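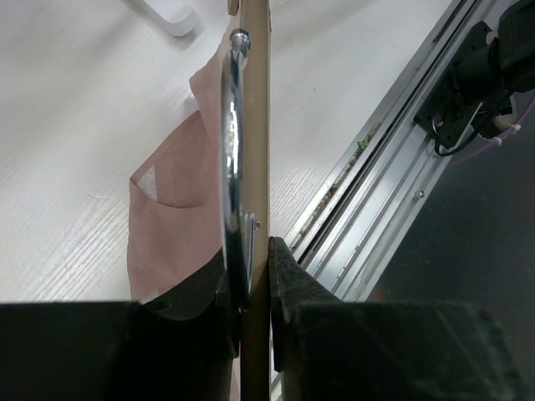 What is a perforated basket used for in the home?
It holds folded cloths, towels and other small textiles on a shelf or tabletop, and the openings in its walls let air reach the contents.

A perforated basket is an open container, usually of molded plastic, with rows of holes through the walls and often through the floor. It is also called a slotted basket or, in store catalogs, an airflow bin. Household types are mostly rectangular with sloping sides, so that empty baskets can be nested.

Construction
Most are molded in one piece from polypropylene. A thickened rim stiffens the walls and gives the hands something to grip. The holes reduce the amount of plastic needed; small household sizes weigh between 200 and 800 grams. The Flarero line, sold by the housewares firm Palamarchuk, has 136 openings in each long wall.

Use with textiles
Small cloths are commonly folded before they go in. Two methods are in general use. In flat stacking, the folded pieces lie one on another and are taken from the top. In filing, they stand on edge side by side, and any piece can be pulled out without moving the rest. Filing works poorly in a basket that is only partly full, as thin cloths slump. Tamara Fedoruk's household manual "The Linen Shelf" recommends flat stacking for anything thinner than a hand towel.

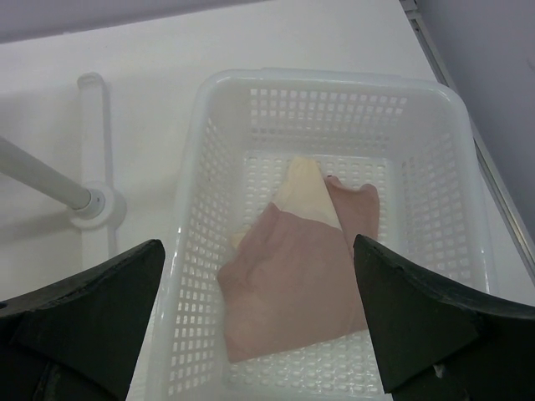 Folded pink and cream cloth in a white perforated basket.

Damp cloths should be dried before storage. The holes slow the buildup of moisture but do not replace a drying rack.

Care
Lint and dust collect in the corners of the openings. The basket can be washed in warm water with dish soap and a soft brush, then left upside down to drain. Loosely woven fabric may snag on rough molding marks, which can be smoothed with fine sandpaper.

See also: Drawer divider, Hamper, Linen closet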